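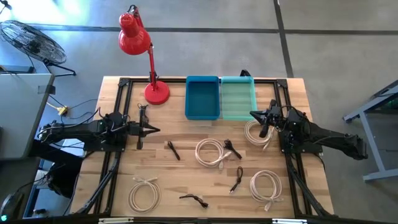
Shirley Després keeps her equipment budget in one spreadsheet, and she will happily turn the screen around to show you any row of it. She plans purchases for the automation group at Clinley, a small shop that sorts and repacks returned electronics, and she has just closed out her first year of buying for two-arm workstations.

"I love this part of the job," she says. "People think the arms are the budget. Then I show them the list and there are 129 lines on it!"

Those lines cover brackets, fasteners, spare gripper fingers, power strips, lamps, bins and a great many cables. Cable sorting is the task the group picked to start with, and Després says it changed how she plans. A floppy cable is cheap to buy and hard to pick up, so the money moved away from fancy parts bins and into fingers and spare motors.

"Sugeng told me to buy the frame first and live with it for a bit," she says. Sugeng Lubis runs the stations day to day. "He was so right. Extrusion is wonderful stuff. You bolt it together, you hate where the arm sits, you move the arm. Try doing that with a welded stand."

She got quotes from 2 suppliers, Kureo and Arsenault, and went with Arsenault for the arms. The prices were close. What decided it was lead time on replacement motors, plus a phone call in which someone at Arsenault talked her out of a longer warranty she didn't need.

Were there mistakes? She laughs — there were a few. Shipping was left off the first draft entirely. She also forgot floor space, and Darcy Morin from facilities had to redraw the aisle before the second order could go through.

Her advice to anyone starting out is to budget by the station, with the table, the lighting and the wiring all in the same total. "And put your own hours in there," she adds. "Setup ate two weeks. I'd have looked like a genius if I'd written that down in September."

Next on the sheet is a second pair of arms, and she has already started pricing the table.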